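Petit fil sur le linge, vu que j'ai passé la matinée dans les serviettes. 1/13

Contexte : on a repris le gîte de Darnbridge en juin. Il y avait deux armoires de linge, tout mélangé, rien d'étiqueté. J'ai tout sorti, tout relavé, tout trié. 2/13

Total : 103 serviettes, en comptant les petites. J'en ai mis quelques-unes de côté pour les chiffons, il en reste 100 pile. C'est trop pour la maison mais je garde. 3/13

Pour le lavage, 60 degrés, pas d'adoucissant. L'adoucissant laisse un film et l'éponge boit moins bien. J'ai mis un bouchon de vinaigre blanc dans le bac à la place. Pas d'odeur au séchage. 4/13

Les couleurs foncées à part les deux premières fois. Le violet surtout. J'ai une taie qui s'en souvient. 5/13

La lessive, c'est de la Tatus en poudre, le gros baril. J'avais essayé la Pekar liquide avant, je n'ai pas vu de différence sur les taches de crème solaire. Je finis le baril et je verrai. 6/13

Pour le pliage, j'ai changé de méthode. Avant je pliais en deux, en deux, en deux, debout, contre moi. Résultat : des piles qui penchent et des bords qui dépassent. 7/13

Maintenant je pose tout à plat sur la table. On lisse avec la main, du milieu vers les bords. Ensuite un tiers, l'autre tiers par-dessus, puis en deux. Le côté replié vers l'avant de l'étagère. 8/13

La table compte beaucoup. Sur le lit ça s'enfonce et on ne voit pas si c'est droit. Sur du bois on s'aligne sur le bord et c'est réglé. 9/13
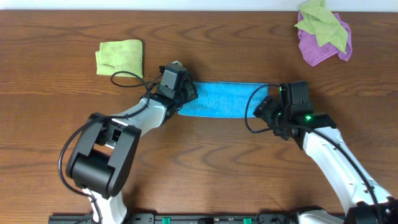
Je range par couleur et par taille. Les bleues pour la chambre du bas, les vertes pour l'étage, les violettes pour la salle de bains du fond. Comme ça, quand une serviette traîne dans le couloir, on sait où elle va. 10/13

Les vertes me prennent plus de temps, il y a plusieurs nuances et elles ne font pas toutes la même taille. Les couches se décalent au pliage. Je reprends une fois, pas deux, sinon on y passe la journée. 11/13

Côté rangement, j'ai pris des bacs Kuroda, ceux sans couvercle. Une pile par bac, on tire le bac entier et on ne défait pas le reste. Il faut bien mesurer la profondeur de l'armoire avant d'acheter, j'ai dû en rapporter 2. 12/13

Reste les draps-housses. Je n'ai toujours pas de bonne technique, je les roule et je les mets au fond. Si quelqu'un a une méthode qui marche sur du 160, je prends. 13/13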